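4. Packing the toiletries

4.1 Why such a dull chore

I picked toiletries because I hate packing them. That's a bad reason to choose a benchmark, I know, but it has served us well in the Cleter task set, where every chore had to pass one test: would I hand it off tonight if a machine would take it? Folding shirts passed. Sharpening pencils did not (I like sharpening pencils). Putting the bathroom stuff in a box passed easily, and it went in as task 7.

The job is short to describe. There's an open box on the table with small bathroom items on either side of it. Two arms, one gripper each, two fingers per gripper. Everything goes into the box, in any order, and nothing gets crushed or flung onto the floor. We don't ask for neat packing. I'd love neat packing! But I don't pack neatly myself, and it seemed unfair to grade the robot on it.

We trained the Zatent policy on 400 demonstrations, all driven by hand at the Sorkar lab, and I did a good share of them myself. Driving the arms is slow work and you get better at it in a lopsided way. By the end I could pick up a toothbrush without thinking, and I was still clumsy with anything that liked to roll.

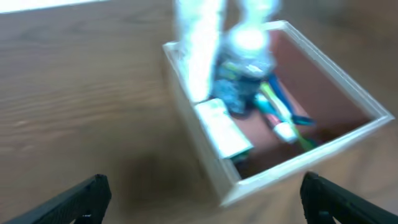
What counts as "in the box" took us longer to settle than I'd like to admit. An item leaning on the rim with most of its length inside: in or out? We went back and forth and finally said it's in if it stays put after the arms go home. An item that lands in the box and then gets dragged out by a finger on the next drop is out, even if it gets put back later by luck. These rules are strict enough to be annoying, and we kept them for the whole evaluation, so the numbers below can at least be compared with each other.

4.2 The flat things are the hard things

My guess going in was that bottles would give us the most grief, and I was wrong. A bottle has a body. The fingers close, something pushes back, up it goes. A razor or a toothbrush lying on a table gives the gripper next to nothing to work with, and the fingers have to come down almost to the wood before they close. Too high and they close on air. Too low and they press into the table, the arm stalls, and somebody (me) reaches for the stop button.

Then there's spacing. People lay things side by side, the way you'd set out a knife and fork, and a person can slide one out from between its neighbors with a fingertip. Our fingers are thick and blocky, and they need room on both sides of whatever they're picking up. When the gap is too small the policy has two habits: it grabs two things at once, or it shoves one away while reaching for the other. The second habit is often useful, by the way. A shove makes room, and the next try goes better. I don't think the policy "knows" that, and I've tried not to write as if it does.

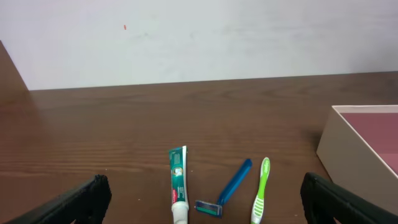
Figure 3. Toothpaste, razor and toothbrush laid side by side, as seen by a wrist camera.

In the evaluation we logged 439 grasp attempts. Of these, 158 failed, and 133 of the failures were on the thin items. So if you only ever owned squeeze tubes and spray bottles, you'd think this robot was in pretty good shape. I don't want to oversell the split, though. A failed grasp is cheap. The arm backs off, looks again, and has another go, and plenty of runs with several misses still finished with everything in the box. What it costs you is time, and a lot of patience if you happen to be standing there watching.

One more thing on grasping, and it's mostly for people who want to repeat this. Wood grain was a headache. A strong grain has long streaks in it that look a bit like edges, and early versions of the policy would now and then reach for a dark patch of table as if it were a thing. Mixing in demonstrations on other surfaces helped more than any change we made to the network. The Ibarra group suggested trying that back in February and I put it off for weeks, which I regret.
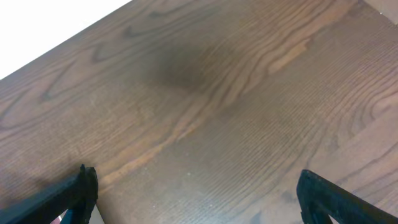 4.3 So, can it do the chore?

It depends on what you're comparing it to. Next to me, the robot is slow and a little rough, and it needs somebody to put the items within reach in the first place. Compared with the previous policy we ran on the same arms, it's a huge step, and the biggest gain came in recovery. The old one would miss a toothbrush and then carry on as if it had it, lifting a closed empty gripper all the way over the box and opening it with great care. The new one mostly notices.

It still can't do the parts of the chore that come before and after. It doesn't check that a cap is screwed on. It has no idea that you might want the toothbrush on top. And if the box is too full it will keep pushing, so we cap the closing force and leave it at that.
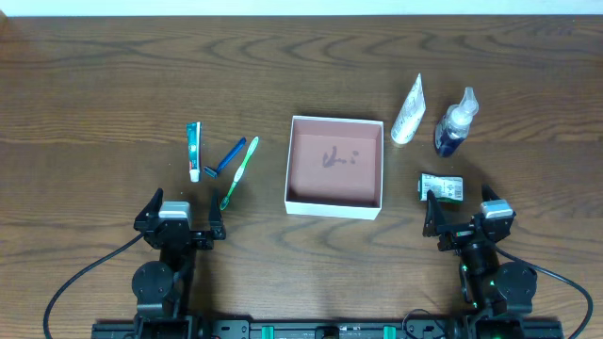 Does the robot need two arms to pack a box like this?
One arm would be enough for most of the items, as long as it could reach both sides of the table. We use two so that each can stick to its own side, and so that one can hold the box still if it starts to slide.

We did try a version with the left arm switched off, and I come back to those runs in Section 5, along with the trouble we had keeping the two arms from bumping over the box.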